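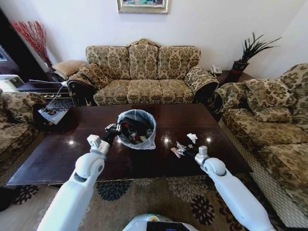
Coffee table with lined bin, main seating area

Ticket: Seltby campaign office, voter contact list
Opened by: Flor Huaranga
Assigned to: Apostolos Panagiotou
Priority: High (changed from "Whenever" by the candidate)

Problem as reported
Our phone bank list out of Lamska has 800 voters in it who belong to the other district. They have been getting calls asking them to support Kourkoulas for the council seat. They cannot vote for Kourkoulas. Several of them said they would not if they could. Please fix before the evening shift at 5:30.

9:40 a.m., Apostolos
Looked at the export. The ward column is fine. The precinct column was sorted without the rest of the sheet, so everyone below the header has been politely moved to a new home. Who sorted it?

9:52 a.m., Flor
I am told it sorted itself.

10:15 a.m., Apostolos
Restored the July backup and re-ran the match. Same 800. So the sorting was a second, separate problem, and I would like credit for finding it. Checking the boundary file now.

10:48 a.m., Apostolos
Found it. Lamska is still using the old map, from before the lines moved. Precincts 2 and 3 went over to the Trurnov seat in the redraw. The county posted the new file in the spring and we all agreed to load it. I have the email thread. It has a lot of thumbs up in it.

11:05 a.m., Flor
Can we just delete those people? The message going around this morning is that we need to "stay focused on property taxes," and I have three callers who spent last night explaining redistricting to retirees.

11:20 a.m., Apostolos
Please don't delete. Some of them asked not to be called again, and if the records go, so does the do-not-call flag, and they come right back with the next import. Moving them to a suppressed list instead. Loading the new boundaries.

1:10 p.m., Apostolos
Load failed at the last step. Lamska wants precinct numbers with leading zeros. The county does not believe in leading zeros. Added them by script, running again.

1:55 p.m., Apostolos
Load complete. Spot check against the county lookup matches. Dialer queue cleared and rebuilt. Callers need to log out and back in or they'll keep the old queue.

2:30 p.m., Flor
Two of them logged out and can't get back in.

2:34 p.m., Apostolos
Caps lock?

2:41 p.m., Flor
One of them.

2:58 p.m., Apostolos
Reset the other password. Leaving this open until tonight's shift is done. Mailing list uses the same map, so the yard sign postcards need checking too.

3:06 p.m., Flor
Those went out yesterday.

Status: Pending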